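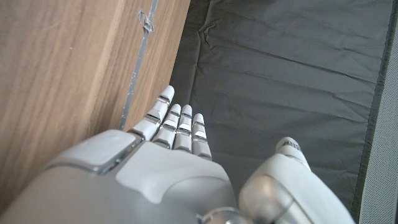 Superficies de madera: qué cambia en las salas a partir de octubre

Boletín de Grukevley, 9 de agosto de 2023

Durante el verano se están repasando las superficies de madera del edificio de Grukevley. El trabajo empezó por la planta baja y sigue ahora por la segunda. Mientras dure, algunas mesas estarán en salas distintas de las habituales y otras no se podrán reservar. El calendario de reservas de la web ya recoge los cambios, de modo que conviene mirarlo antes de venir, también si se tiene un turno fijo.

La madera del edificio es de procedencias muy distintas. Hay mesas compradas cuando se abrió el local, tableros que llegaron de la antigua sede de Fliltcombe y encimeras que se hicieron a medida para las salas pequeñas. Unas están barnizadas, otras llevan aceite y un par de tableros de Fliltcombe tienen una cera antigua que no admite casi nada encima. Hasta ahora se limpiaban todas con el mismo producto. El resultado se nota sobre todo en las aceitadas, que han perdido color en la zona donde se apoyan los brazos y marcan enseguida cualquier vaso.

Lo que se hace en cada tipo

Las superficies barnizadas se limpian con un paño apenas humedecido y jabón neutro. Si el barniz está entero, no se toca más. Si está levantado en los cantos, se lija solo el canto y se repone, aunque quede una pequeña diferencia de brillo con el centro. Se probó a lijar un tablero completo en julio y se tardó demasiado para lo que se ganaba.

Las aceitadas llevan más trabajo. Primero se retiran los restos de cinta adhesiva y de pegamento con una espátula de plástico. Después se lija a mano siguiendo la veta, se aspira el polvo y se aplica el aceite en capas finas, retirando el sobrante con un trapo de algodón antes de que se quede pegajoso. Se dan tres capas, con un día entero entre una y otra. Las mesas se quedan luego en reposo con las ventanas abiertas y no vuelven al uso hasta la semana siguiente.

Los trapos con aceite no van a la papelera. Se extienden en el patio hasta que están secos y rígidos, o se meten en el bote metálico con agua que hay junto a la puerta del almacén. Pueden calentarse solos si se dejan hechos una bola, y el aviso vale igual para quien traiga su propio aceite de casa.

Las enceradas de Fliltcombe se quedan como están. Se les pasa un paño seco y nada más. Llevarán una tarjeta pegada por debajo del tablero, en la esquina más cercana a la puerta, para que quien limpie sepa de cuál se trata.

Sala 201

La sala 201 es la que tiene la madera más castigada y estará cerrada todo el mes. El tablero largo tiene cercos oscuros, varios cortes de cúter y una quemadura de soldador junto al enchufe. Los cercos salen en parte con lijado; los cortes profundos se van a rellenar con cera dura de un tono parecido y la quemadura se quedará, porque para quitarla habría que rebajar demasiado. Quienes usaban esa sala por las tardes pueden pasar a la contigua, que tiene menos fondo pero mejor luz. El armario de la 201 seguirá accesible en horario de recepción para recoger materiales.

Cuando se reabra, cada puesto tendrá su base de corte y su esterilla de silicona. Son de uso obligatorio para cortar, pegar o soldar. Para montar piezas, escribir o trabajar con el portátil no hacen falta, pero sí se pide levantar los objetos pesados al moverlos, sin arrastrarlos. La mayor parte de las rayas largas de los tableros vienen de ahí: cajas de herramientas, tornos pequeños, pies de lámpara con la goma gastada. En recepción hay fieltros adhesivos de varios tamaños y se pueden coger sin preguntar.

Gasto y productos

El presupuesto de todo el arreglo es de 2.000 euros. La partida mayor es el relleno y barnizado de las encimeras a medida, que se ha encargado al taller Csonka y se hará fuera del edificio. El lote de aceite, lijas y trapos para las mesas costó 64 euros y ya está en el almacén, en la balda de abajo. Lo que sobre se guardará para el repaso del año que viene. No se va a subir la cuota por este motivo.

El limpiador en aerosol que había en los carritos se ha retirado. Dejaba una película que luego impedía que el aceite entrara bien, y en varias mesas ha habido que desengrasar antes de empezar. Si queda algún bote en un cajón, se puede dejar en recepción. Para las pizarras y las mesas de melamina se seguirá usando el limpiador de siempre, que va en botella azul. Los carritos llevarán una hoja plastificada con el producto que corresponde a cada sala.

Uso diario a partir de octubre

Las normas de uso son pocas y se colgarán en cada sala. Las bebidas, con tapa o sobre posavasos. Si se derrama algo, se seca en el momento y se avisa en recepción si la mancha ha quedado. La cinta de carrocero se quita al acabar la sesión, no al día siguiente. No se apoyan pinceles, pistolas de cola ni piezas recién pintadas sobre la madera. Las abrazaderas se ponen siempre con un taco entre la mordaza y el tablero; los tacos están en una caja abierta bajo la ventana y no hay que devolverlos limpios.

Tampoco se deben girar las mesas por cuenta propia. Varias se han colocado con el lado más dañado hacia la pared y al darles la vuelta se vuelve a gastar la misma zona. Si un grupo necesita otra disposición, basta con indicarlo al hacer la reserva y se dejará preparada.

Quien note un canto astillado o una pata que baila puede apuntarlo en el cuaderno de la entrada, con la sala y el sitio. Se revisa los viernes. Las astillas se tapan entretanto con cinta de papel, que es lo único que se despega después sin llevarse el acabado.

Dos tableros sobrantes

Al reordenar el almacén han aparecido dos tableros macizos sin patas que no encajan en ninguna sala. Tienen la cara de arriba en buen estado y la de abajo con agujeros de montajes anteriores. Se ofrecen primero a los grupos del edificio y, si no interesan, irán al local de Ornirden, que está montando un banco de trabajo. Pesan bastante y hay que venir a buscarlos con vehículo y dos personas. Las medidas están apuntadas a lápiz en el canto de cada uno y también se pueden pedir por correo en la dirección habitual de reservas.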